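Materials Handling Technician (Night Shift)
Vinduveck, Dradau site

Vinduveck operates a parcel sorting and small-parts distribution building at Dradau. The site is adding a night shift in September and has two openings for technicians. Both positions are permanent and full time.

The technician reports to the night maintenance lead, Ferhat Bozkurt, and works in a crew of 4. Work is assigned by ticket. Technicians close their own tickets and enter parts used before the end of each shift. 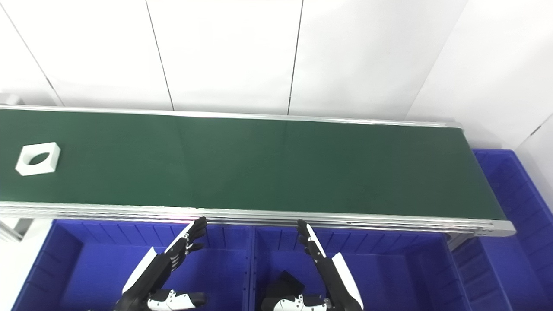
Belt conveyor with aluminum side rails and a white block on the belt.

Duties

Inspect belts, rollers, bearings and drives on the published schedule.
Track and tension belts after replacement. Record the readings.
Replace worn motors, gearboxes and photo sensors.
Apply lockout before removing any guard.
Keep the spare parts cage in order and report shortages to Kiều Lý in purchasing.

The building has 889 meters of powered conveyor, supplied mainly by Cimano. Sorter controls are by Londoño. Training on both is given in the first month and is paid at the full rate.

Requirements

At least 2 years in industrial maintenance, or a completed apprenticeship in a mechanical or electrical trade.
Able to read wiring diagrams and basic mechanical drawings.
Able to lift 50 pounds and work from a ladder.
Forklift license preferred. Applicants without one may test on site.

Pay and schedule

Shifts run 10:00 p.m. to 6:30 a.m. with a half-hour unpaid meal break. The schedule is posted one month ahead. A night premium is added to the base rate. Safety shoes are reimbursed once per year. A signing payment of $1,000 is made after 90 days of service.

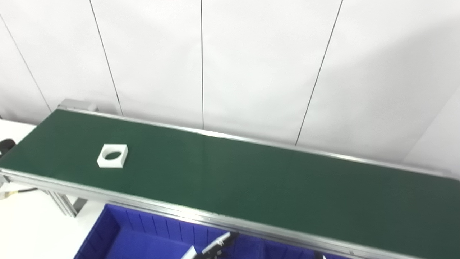

Dradau, 8/9/26

Send a resume and two work references to Müzeyyen Kocabaş, Personnel Office. Put "Night Technician" in the subject line. Applicants selected for interview will take a written test of around an hour and a short bench test. Current employees apply through their shift lead and do not need references. Positions remain posted until filled.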